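October, half past six in the morning

Kettle on, house quiet, and the starter has climbed right over the rim of its jar! I fed it last thing before bed with the new flour from Greron and it has never done that on the old stuff. So it's a rye day. I'd meant to do the windows, but the windows can wait.

The recipe is the one from the Seltitz booklet, the little green one I found in the box of maps. It wants 842 grams of flour, which is such a wonderfully odd number that I've never dared round it up. Somebody must have converted it from an old measure and stuck to their guns. Then caraway, salt, a spoonful of treacle (my addition, and I stand by it), and 10 minutes of kneading by hand. My arms always complain by the seventh.
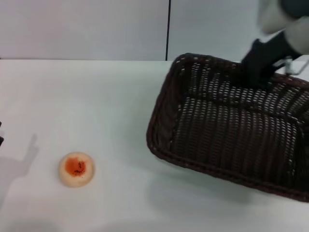
Proving is the part I love best. I gave it 60 minutes under a cloth by the radiator and went out to look at the allotment, where the last of the beans have gone leathery and the leeks are fat as anything. I've been thinking about baskets as well. A dark brown woven one with rounded corners and a good thick braided-looking edge, set down on a white table, makes even a small round bun look like an occasion. I want one like that for Sunday-best breakfasts, lined with the blue check napkin, and I want it before Christmas.

Second rise took longer than the booklet says. The kitchen was chilly and I was glad of it, as a slow rise gives that sour edge we had in Campos, at the bakery by the bus station where they sold the rolls still warm and we ate 3 each on the steps. I've been chasing that taste for years. Today's came very close, closer than the spring batch by a mile.
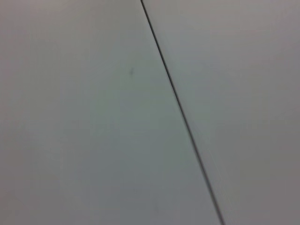 *Dustetti*

Signing that halfway down the page because I thought I'd finished, and then I cut the loaf! The crumb is lovely, close and damp, with the caraway spread all the way through for once. Crust a touch dark on the left where the oven runs hot. I had two slices with butter and one with the plum jam, standing up, and then another with nothing on it at all.

Must remember for next time: less water, turn the tin at the halfway mark, and order more of the Greron flour before the bag runs out. The starter is back in its jar and already bubbling again.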